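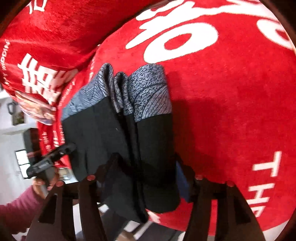 Usham Small Laundries list
Re: Re: folding machines, again
From: Ngân Thái
Time: 6:42 am

Morning, all. I meant to stay out of this one, and then the small-items table at our place backed up to the window and I had time to think while sorting it.

Đạt wrote:

> We had the Zellemow rep in on the afternoon shift. Nice fellow,
> good shoes. He says their new arm will do "the full household
> bundle" by next July, meaning whatever comes out of a customer's
> bag, folded and stacked. I asked if he'd ever seen what comes out
> of a customer's bag. He said they test on towels.
>
> To be fair to him, the towels were beautiful. It did 75 of them on
> the video and I'd have put my name on every one. But we already
> own a machine that folds towels (the Fustel, bought used, still
> squeaks) and I'm not sure I need a second one that thinks first.
>
> Has anyone on the list seen one of these handle mixed stuff? I
> don't want to be the guy who says no to everything. My wife tells
> me I already am.
>
> Đạt Khương

Đạt, I'm with you on the towels. A towel is a rectangle that wants to be folded. I could teach my nephew to do it, and I have tried to teach my nephew other things.

What I'd put in front of the rep is an ordinary heap off our own table. Something black and smooth with a patterned band along the top edge. A red plush blanket. Then a bag, which is cloth but also a container, so do you fold it, or put the rest in it, or both? A person decides that in the time it takes to sneeze. I don't know how you'd write it down.

And the black things. Anyone who has worked evenings knows that black on black under a ceiling tube is guesswork. You find the waistband with your thumb. I've folded trousers with my eyes shut, once on purpose. A camera has to see where one layer stops and the next one starts, and on dark cloth I can't see it myself half the time.

Plush is the other one. It looks like it has an edge and then the edge squashes. Pinch it too lightly and you've got a tuft of fuzz and the blanket stays where it was. Pinch it properly and you've got two layers and maybe the thing underneath. My mother picks up a fleece by shoving her whole forearm under it, and I have never seen a gripper with a forearm like my mother's.
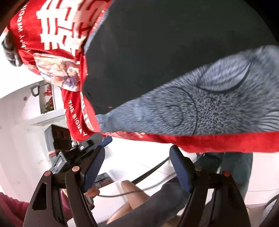 Wedding bag, black fabric and cat blanket, stacked over an open gripper. Try this one, Zellemow.

The fingers with the rubber pads are the part I'd trust most, oddly. Two fingers and a ribbed pad will hold a folded edge perfectly well. I do most of my own work with a thumb and one finger and spend the rest of the hand on keeping my coffee away. If you handed me two grippers on sticks I think I could get through a bundle, swearing. So I don't believe the hand is what's missing. It's knowing which bit to grab, and noticing when you grabbed the wrong bit, and the small shake you give a thing to see what it is.

Before anyone says I'm against progress: I'd love the thing to work. We did 1,629 pieces last week, going by the ticket printer, and around 600 of those went through the Fustel without anyone having an opinion about them. The others all got handled by somebody with sore wrists. If a machine took only the pillowcases and the flat stuff the Fustel chews, I'd clear a space for it tomorrow. I'd even dust it.

What I won't do is pay for a machine and then pay a person to stand beside it untangling. Zapata's on the hill road went that way. They got a sorter that stopped every time a sock came through inside out, and the girl who restarted it could have done the socks. It's still there with a plant on it.

So, Đạt, my suggestion is to call the rep back and ask him to bring the arm to you, and don't let him bring the towels. Give it 100 pieces straight from the carts, nothing picked out, bags included. Count what comes out fit to hand over the counter, and write down how often he has to touch it. If he says the lighting is wrong, tell him it's been wrong for years.

I'll come over and watch if you do it before nine. After that I'm on the presses.

Also, whoever borrowed the list's spare lint screen, the long one, could I have it back? Ours has a hole in it and I've been patching it with tape.

Ngân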